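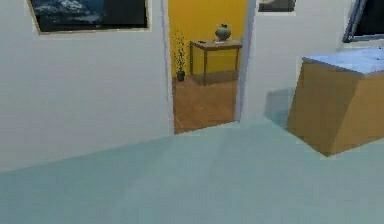 Broltstead Adult Learning, Home Skills Team

How to Paint the Walls of a Room

Painting a room is a two-day job for one person and a one-day job for two, not counting the time the filler needs to dry. Most of the work is preparation. The painting itself takes a few hours, and how it turns out depends mostly on what you did before you opened the can.

These instructions are for interior walls of drywall or plaster that have been painted before. If your walls have wallpaper, bare plaster or visible mold, read the notes near the end before buying anything. If the house was built before 1978, have the old paint tested for lead before you sand or scrape any of it.

What you need

Interior wall paint
Primer, if you are covering stains, patches or a dark color
A 9-inch roller frame and two roller covers
A roller tray and a few liners
An angled brush, 2 or 2 1/2 inches wide
An extension pole
Painter's tape
Canvas or heavy paper drop cloths
Spackle and a putty knife
Fine and medium sandpaper, or a sanding sponge
A bucket, a sponge and mild dish soap
A stepladder
A flathead screwdriver and a small container with a lid

For roller covers, the thickness of the nap matters. Use 3/8 inch on smooth walls and 1/2 inch on lightly textured ones. A thicker nap holds more paint but leaves a bumpy surface. Cheap covers shed fibers. If you can only spend extra money on one thing, spend it on the brush, then on the covers.

Working out how much paint to buy

Measure the length of each wall and add the lengths together. Multiply by the height of the room. Subtract 20 square feet for each door and 15 for each average window. The result is the area for one coat.

A gallon usually covers between 350 and 400 square feet. The label on the can gives the figure for that paint. Plan on two coats.

For a room 12 feet by 13 feet with an 8-foot ceiling, the walls add up to 50 feet around. Multiply by 8 to get 400 square feet. With one door and one window, you are left with 365. Two coats is 730 square feet, so buy two gallons. You will probably have a little left over, and you want that for touch-ups.

If you need more than one gallon of a mixed color, pour the cans together into a 5-gallon bucket and stir before you start. Two cans mixed at the same counter can still differ slightly, and the difference shows when the change happens in the middle of a wall.

Choosing a finish

Flat paint hides dents and uneven patches but marks easily and is hard to wash. It is a good choice for adult bedrooms and ceilings. Eggshell has a slight sheen and can be wiped down. It suits living rooms and hallways. Satin is shinier and tougher, and works in kitchens, bathrooms and children's rooms. Semi-gloss is normally kept for doors and trim.

The shinier the finish, the more it shows. A patch that disappears under flat paint will be plain to see under satin when the light comes in sideways.

If you are unsure about a color, paint a sample on a piece of poster board and tape it up. Move it around the room and look at it in the morning and again at 8 p.m. with the lamps on. White and off-white need this as much as strong colors do. They pick up color from the floor and from whatever is outside the window.

Step 1. Clear the room

Take down pictures, curtains and shelves. Remove nails and hooks unless you are sure they are going back in the same place. Move what you can into another room. Push what is left into the center, leaving at least three feet of working space along every wall, and cover it.

Turn off the power to the room at the breaker and unscrew the outlet and switch covers. Put the screws in the small container straight away, with the lid on. Tape over the face of each outlet and switch. You can turn the power back on once the taping is done, but switch it off again whenever you are brushing close to the openings.

Cover the floor. Canvas is better than plastic underfoot because plastic is slippery and paint stays wet on it. Run the cloths right up to the baseboard.

Step 2. Wash the walls

Dust first with a dry cloth or the brush end of a vacuum cleaner, including the top edge of the baseboards. Then wash with warm water and a small squirt of dish soap. Wring the sponge out well. Pay most attention to the area around switches, the wall behind a couch or bed, and anything near a stove. Rinse with clean water and let the walls dry.

Paint does not stick well to grease. In a kitchen, wash twice.

Step 3. Fill and sand

Press spackle into nail holes with the putty knife, holding the knife nearly flat to the wall and scraping off the extra. For holes deeper than a quarter inch, fill in two layers and let the first dry fully. Holes wider than a half dollar need a mesh patch, sold in kits with instructions.

When the filler is dry, sand it until you can't feel an edge with your fingertips. Shine a flashlight along the wall from the side to find the spots you missed. Lightly sand any old drips while you are at it. If the old paint is glossy, go over the whole wall with fine sandpaper to dull it. Wipe off all the dust with a damp cloth.

Gaps between the wall and the trim can be closed with paintable caulk. Cut the tip of the tube small, run a thin bead, and smooth it with a wet finger. Check the tube for how long to wait before painting.

Step 4. Tape

Tape the baseboards, window frames and door frames. Use pieces a couple of feet long, which are easier to keep straight than one long strip. Press the edge that meets the wall down firmly with the putty knife.

Some people prefer to skip tape and cut in by hand. That is fine with a steady hand and a good brush. Try it on the inside of a closet first.

Step 5. Prime where needed

Spot-prime every patch, or it will soak up paint and dry to a dull circle. Prime the whole wall if you are going from dark to light, or if there are water stains, crayon or smoke marks. Water stains need a stain-blocking primer. Ordinary primer lets them come back through. Find the leak before you cover the stain.

Step 6. Cut in

Stir the paint with a flat stick, scraping the bottom of the can. Don't shake it, as shaking makes bubbles. Pour a cup or two into a smaller container to work from.

Dip the first third of the bristles, tap the brush on each side of the container, and draw a line just away from the edge. On the second pass, bring the bristles up to the edge and pull along it in one slow stroke. Make the band two to three inches wide so that the roller doesn't have to go near the corner.

Cut in one wall, then roll that wall, then move on. If you cut in the whole room first, the bands dry before you reach them with the roller and can show as a border.

Step 7. Roll

Wrap a new roller cover in painter's tape and peel the tape off to remove loose fibers. Dampen the cover slightly for water-based paint and spin or squeeze out the water.

Fill the deep end of the tray halfway. Roll into the paint and back up the slope several times until the cover is evenly loaded but not dripping. Work on a section three or four feet wide. Spread the paint in a loose W shape, fill it in without lifting the roller, then finish with light strokes from top to bottom, all in the same direction.

Move to the next section before the edge of the last one dries, and overlap it by a few inches. Don't stop in the middle of a wall. If you need a break, take it at a corner.

Do not press hard to squeeze out the last of the paint. That leaves ridges at the ends of the roller. Once paint has started to set, leave it alone, even if you see a thin area. The second coat will take care of it.

Step 8. Second coat

Wait as long as the can says, usually two to four hours for water-based paint. In damp weather, wait longer. Wrap the brush and roller tightly in plastic in the meantime and they will stay soft.

Cut in and roll again in the same order.

Step 9. Remove the tape and clean up

Pull the tape while the last coat is still slightly tacky, slowly, at a 45-degree angle back on itself. If the paint has already dried, run a utility knife lightly along the edge first.

Wash brushes and covers in warm water with a little soap until the water runs clear. Comb the bristles straight and hang the brush or lay it flat. Write the room name and the date on the lid of the leftover can, and take a photo of the color label in case the lid gets smeared. Store it somewhere it won't freeze.

Wait a day before putting furniture back against the walls. Wait two weeks before washing them.

Notes on special cases

Wallpaper: remove it. Painting over it sometimes works, but seams show and the paste can let go. Bare plaster: let new plaster dry until the color is even all over, then use a primer made for it. Mold: small spots on a painted wall can be washed off, but find out where the damp comes from. Large areas need professional help.

Room to Room evening class

We teach this material as a hands-on class on Tuesday evenings in the Guerra building. Reshma Modise leads the wall preparation session and Pravesh Shabalala leads the painting session. Wear old shoes. Brushes and rollers are provided. To borrow a stepladder or extension pole between sessions, call the front desk at extension 1284.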